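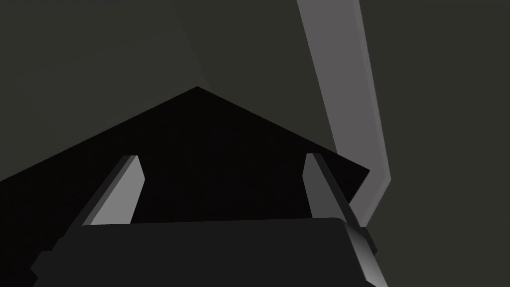 Farkus gets its grip back, first on screen

If you've walked past the packing end of our shop lately and wondered why Farkus was standing still, I can fill you in. I spent most of Sunday at Tirta Gunawan's desk with a thermos of tea, watching her sort the poor thing out in simulation before anyone put a wrench on the real cell.

Farkus is the arm that lifts cases off the Simanjuntak line, and it has been clipping them on the way in. Not hard, but hard enough to trip the force limit, and then Ashton Donnelly has to trot over and reset it (he says he's getting his steps in, bless him). The finger plates were swapped in May, and Tirta's hunch was that the tool center point never got updated to match. Everything downstream of that number was a little bit wrong!

So she loaded the cell model and started with the view from behind the fingers, looking out over the palm. I love that view. The case is plain black in there, no label or tape or anything, and the fingers are just two gray plates leaning in toward each other. With the case right between them you can judge the approach pretty well by eye, even if you're me and your job is mostly invoices.

Then came the slow part. She typed in the new finger length, ran the approach, nudged the offset, ran it again, and kept going until she had 100 runs in a row without a touch. After that she set up a batch of 3000 with the case position shuffled a little each time, and we went and found sandwiches.

When we got back there were 2723 clean ones in the log. Tirta was pleased and also not pleased, if you know her. Most of the bad ones came from cases sitting too far over to one side, so she wants the approach to start farther back and square up before it closes in. She pulled up the fingers standing open with the dark block way over to the right and said that was the kind of start she was worried about.

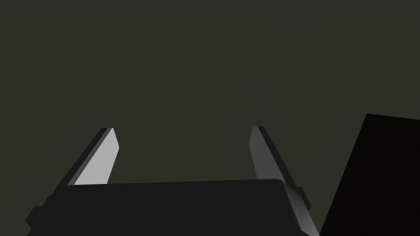 Simulation view: Farkus cell model / Terkimetti

Melur Tjoa will load the new offset on the real controller this week, with the speed turned way down, and she's asked that the guard door stay shut while she does it. She's also going to check the finger bolts and wipe down the pads while she's in there. If you need cases moved in the meantime, please go see Oliwia Śliwiński, who has the hand cart and the sign-out sheet.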